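3.2 How the parts get sorted before kitting

I spent the better part of April at the Varby bench watching small parts go in and out of bins, and I have to say I got pretty attached to it. The job sounds dull on paper. You have wire harnesses, little motors, solenoids and round boards, and they all need to end up in the right kit for the Skillimetti unit. The harnesses are the fun part (well, my kind of fun), so let me start there.

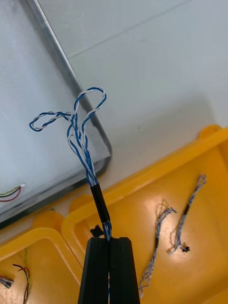
Harnesses are a pain to store because they never keep a shape. A board is the same board whichever way up you put it, but a harness comes out of the bin looking different every single time. The blue and white ones are the worst for this. The strands below the black sleeve stay in a tidy short run, and then above it they fan out and flop over into open loops, one going left and one hooking up to the right, and those loops love to grab the harness next door. I tried the Coşkun folding method on a batch of 200 and it did help with the tangles, but folding them ate up so much bench time that I dropped it.

What I ended up caring about more was which harness sits next to which. If two kinds share a bin you spend your time picking them apart by color, and by late afternoon my eyes are not good at that anymore. So each kind gets its own bin, and the bins go rim to rim so there's no gap for a plug to fall into – a lost plug cost us most of a morning once. 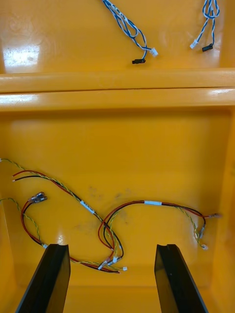 Figure 4. Harnesses sorted by kind: blue-and-white twisted cables in the upper bin, red and black harnesses with a yellow-and-green pair in the lower one.

The rest of the table follows the same idea, with a lined tray that everything for one kit passes through. I went back and forth on the liner a lot! Bare steel is easy to wipe down, but small parts skate around on it, and the noise gets to you after a while. Foam won in the end.
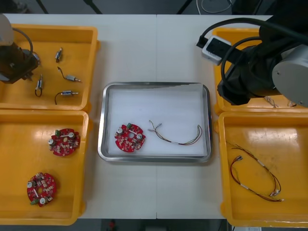 Over the full run we logged 809 picks, and I sorted the trouble spots by part type afterward (the log sheets are in the Zesetness folder for anyone who wants to argue with my categories). Boards gave us 6 bad placements, all of them put down turned the wrong way. Motors gave us 2. The harnesses I had to score differently, as a snagged neighbor can mean one mistake or three depending on how you count, and I'm still not totally happy with the rule I used.

Solenoids sit somewhere in the middle. The body is a nice solid lump, easy to get hold of, but the lead goes wherever it wants and the connector on the end can land under the part beside it. Spreading them out across the bin floor fixed most of that, so I stopped piling them up.
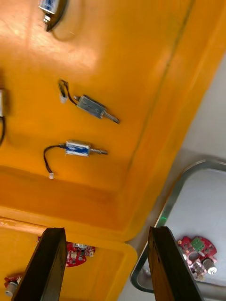

Figure 5. Push-pull solenoids with their black leads, spread out across an orange tray.

I also wanted to try the same layout with the solenoids and motors swapped, since both have short leads and I'd expect them to behave alike. We ran out of bench time before I could, so the comparison in 3.3 uses the original layout only.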